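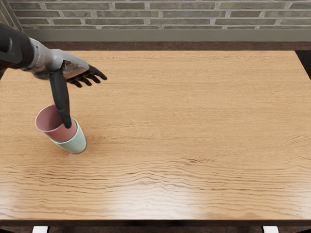 *Two nested cups on the table, pink inside mint green.*

## Stacked cups stuck together, how to separate without cracking?

Asked by **Bogdan Mihăilă**, Friday, September 11, 2020

I have a set of rigid plastic cups, sold under the name Berken. When one is pushed into another and left in the cupboard for a few days, the pair sometimes locks. Pulling straight does nothing. Twisting moves the inner cup slightly, then it seizes again.

Tried so far:

- washing-up liquid round the rim, left overnight
- tapping the base on a folded towel
- freezer for 40 minutes, both cups together

The freezer made no difference. I would like a method that does not involve a knife, as I have already scored one rim. Is there a safe water temperature for this? The cups have no markings underneath apart from a size.

---

### Answer from Jarosław Tomaszewski (accepted)

Cooling both cups together is of little use, as they shrink by nearly the same proportion and the fit stays as it was. You need a temperature difference between them.

1. Fill the inner cup with cold water and a few ice cubes. Wait two minutes.
2. Stand the outer cup in a bowl of hot tap water, no hotter than 60 °C. The water should reach most of the way up the outer wall but stay below the rim.
3. After half a minute, hold the outer cup and turn the inner one while pulling. Do not rock it sideways — that loads one side of the rim and is how most of them split.

If it does not release, repeat from the start with fresh water. Plastic conducts heat slowly, so leaving it all in the bowl for longer only brings the two cups to the same temperature again.

I would not use boiling water on an unmarked cup. Polypropylene would probably survive it, polystyrene will distort.

There may also be a partial vacuum between the bases. A drop of cooking oil at the rim, worked round with a thin strip of baking paper, gives air a way in. Water at the rim tends to do the opposite and seal the gap.

> **Comment, Bogdan Mihăilă:** Came apart on the second attempt. The oil was needed as well. Thanks.

---

### Answer from Smaranda Dobre

Just hit it harder. Mine always come off on the edge of the worktop.

> **Comment, Domnica Jitaru:** Inadvisable with a cup that already has a scored rim.

---

### Answer from Floarea Ursu

The above deals with removal. For storage, dry the cups fully before stacking and put a folded square of kitchen paper in the bottom of each one. It keeps the walls from wedging. Mine are Flimholm, a steeper taper than most, and they still lock if put away wet.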